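The Last Counter in Unthorpe

The bakery on the corner of Gronden Street opens at 5:30, and by six the first of the shift workers are at the counter. Most of them ask for the same thing every morning. Danang Raju starts filling the order when he sees them cross the road.

Raju took over the shop in June three years ago from the Kusuma family, who had run it for 38 years and whose name is still on the window. He kept the ovens, the recipes and the opening hours. He also kept the prices low for as long as he could. A plain roll now costs 93 cents, and he says he heard about it from every customer when it went past 90.

Small bakeries in towns like Unthorpe work on thin margins. Flour and butter go up, and the price of a roll can only follow so far before people start buying a bagged loaf with the rest of their groceries. Raju bakes 300 rolls on a normal morning. If he sells out by ten, the day has paid for itself. If there are two trays left at noon, it hasn't.

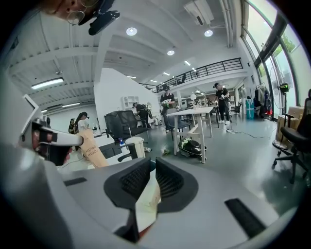

The wholesale side helps. Two diners and the school kitchen at Okadari take a standing order, and Raju drives it out himself before the shop gets busy. The work is dull and steady, and the diners pay at the end of each month. He would like a fourth account but doesn't have the oven space for it.

A second deck oven would fix that. He has priced a used one twice and both times decided to wait. The floor at the back would have to be reinforced, and the landlord has not said who would pay.

He has one full-time baker and a high school student who works the counter on weekends. Finding a second baker has been harder. The job starts at one in the morning, and the warehouse outside town pays more for daytime hours. One man trained for two weeks and left for the warehouse. Raju said he couldn't blame him.

In winter the shop adds a dark rye and a sweet braided loaf that the Kusumas used to make only for the holidays. Orders for the braid close on 17 Dec 2018, and anyone who misses the date can try their luck at the counter. The shop will be shut for two days after Christmas so the old oven can have its door seals replaced.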